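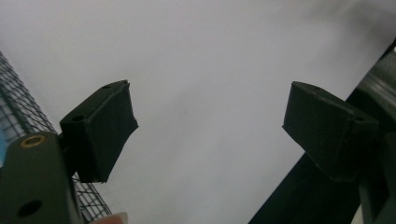
A smooth, pale surface with no markings.

Mekora Work Table: Review for Shared Study Rooms

The Mekora is a fixed-height work table sold by Trakberg for libraries, schools and small offices. Our reading room has had one in daily use for 2 years, and this review reflects that period.

The table is 125 cm long and costs $236, with delivery charged separately. It arrives in a single carton. Assembly took two members of staff most of a morning, chiefly on account of the printed instructions, where the left and right leg brackets are shown reversed. Trakberg sent a corrected sheet on request.

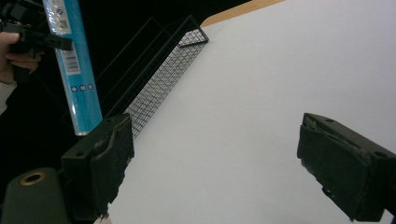

White tabletop, with light tan wood beyond it at one corner.

The maker states that the table will bear up to 80 kg. We have kept well below this, and the legs have remained steady under books and a desktop printer. Ink from ballpoint pens comes off with mild soap, although felt marker has left faint traces on our table. The feet are less satisfactory. They slide on polished floors, and replacement pads must be ordered in packs larger than most buyers will need.

Readers comparing models may also consider the Etel, which has a drawer and a narrower top. For group work the Mekora is the better choice – provided that the floor is carpeted.

Rating: recommended, with reservations about the feet and the instructions.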